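Search this site Go

Stop Making Me Email You to Buy a Used Monitor
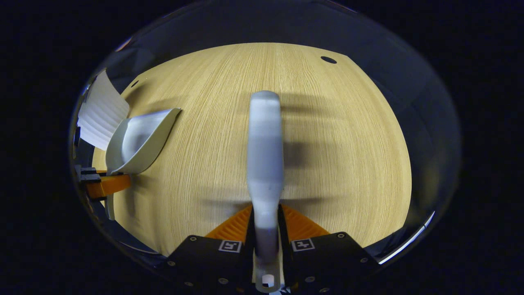 I bought five used monitors from a company called Rinlow last July, when they were clearing out their Skenness office, and I'm still a little grumpy about it. You had to email a request, wait for an invoice, pay it, then email again to ask for a pickup time (mine came nine days later!). Surplus equipment sales should just have a cart and a buy button like everything else. I'd have taken a desk too, something in pale wood with that fine straight grain, but desks were on a separate list with a separate inbox, and by then I'd lost the will.

My friend Vaida Pärn disagrees with me. She ran one of these sales herself, 98 items, and she says the emails keep out people who reserve everything and pay for nothing. Fair enough, I guess. But charge me a $35 deposit and I'll behave, I promise. What I can't stand is sitting around wondering if system 12 is mine or if somebody typed faster.

Next time I'm asking for the phone number first.

3 comments | 14 shares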